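Fruit and vegetables on the blue cloth

Dec 16, 2019

Welcome to the winter page of our small gallery from Pudthorpe. My name is Sirkka Toivonen and I keep these pages together with Solène Huet, who grows most of what we put on the table. I only wash, sort and eat.

The blue tablecloth is known to everybody who has visited us. Solène bought it in Jaludano in June, on the last morning of her holiday, and she paid 15 for it after a long discussion with the seller. It is thin and it creases as soon as one looks at it, but fruit looks very good on it, yellow fruit most of all. I have tried the white cloth from my mother too – everything looked pale and a little ill.

This year the greenhouse gave us more than we could use. The pepinos were the surprise. We had two plants from the Vasseur nursery and expected nothing, as our summers are short. If you have never eaten a pepino, think of a mild melon with some cucumber in it. I like it best when the skin has turned well yellow and it smells sweet at the stalk end. Solène eats hers earlier, with salt, and we do not agree about this.

The potatoes are from the lower bed, where the soil is heavy. They stay small there but they keep well. Cherry tomatoes we had in such quantity that I made 26 jars of sauce, and my neighbours in Taltberg got a box also.

Please click on a picture to see it larger. If you would like pepino seeds, write to us before the spring and tell us how many plants you have room for.

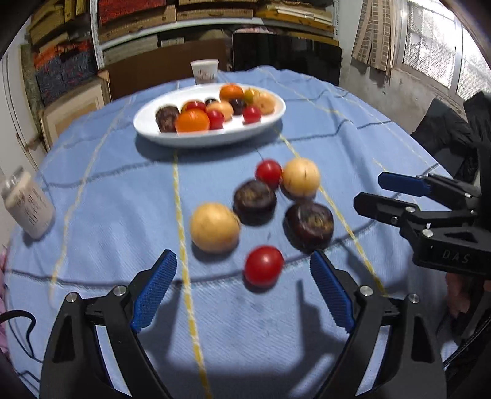
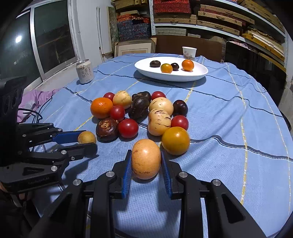
Cherry tomatoes and potatoes in the first picture, pepinos in the second, both on the blue cloth.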